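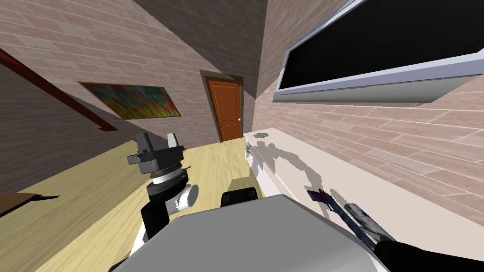
About Panstead

Welcome, and thank you for stopping by! Panstead is a small school of bookbinding and paper repair in the Wengate neighborhood, and we have been teaching people to fold, sew, glue and press for long enough now that some of our early students are sending us their grown children.

The school was started by Emiko Hoshino, who had spent years mending hymnals and cookbooks at her own kitchen table and kept being asked by neighbors if she would show them how. She said yes one too many times (her words), ran out of chairs, and rented the first room she could find with a north window. Five people came to that first class. They each made a plain pamphlet with a three-hole stitch, and Emiko still has hers on the shelf by the office door, a little crooked along the spine and much loved.

We teach beginners, mostly, and we are very fond of them. If you have never held a bone folder or threaded a bookbinder's needle, you will be in good company, and we promise that your first few signatures are allowed to be lumpy. Our Foundations course takes 38 hours over one season and ends with a full case-bound book, cloth spine and all. After that, people tend to wander off in their own directions – Coptic sewing, boxes, marbling, family Bible repair – and we try to have an evening class waiting for them when they do.

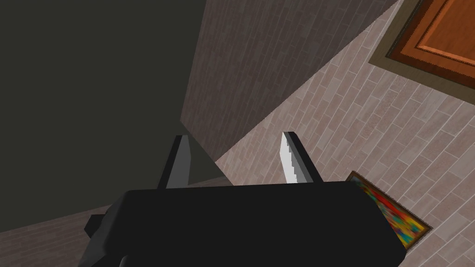

The repair classes have a special place in our hearts. Bring in the dictionary with the broken hinge, or the recipe book your aunt wrote notes all over, and we will sit down with you and work out what it needs. Sometimes it needs very little, just some Japanese tissue and wheat paste and a night under weights. We won't bleach your pages or trim off the old handwriting, and if a book is valuable enough that it ought to go to a conservator, we will tell you so before you've touched it.

Much of our equipment came to us from the Kanagaratnam bindery when it closed its doors, including the big board shear and 40 drawers of brass type for gold finishing. We are still sorting the type. The Prallov Room, where the nipping presses live, is open to former students for their own projects, and you are welcome to bring a sandwich as long as it stays well away from the paper.

Our lending library holds 1050 books on binding, papermaking and lettering, and anyone enrolled in a class may borrow from it, two at a time, for a month. Please do write your name in the green ledger!

Every July we hold an open house with a paste-paper table for children and a sale of student work, and we'd love to meet you there. If you have a question before then, call or write to the office and Emiko will get back to you, usually at more length than you were expecting.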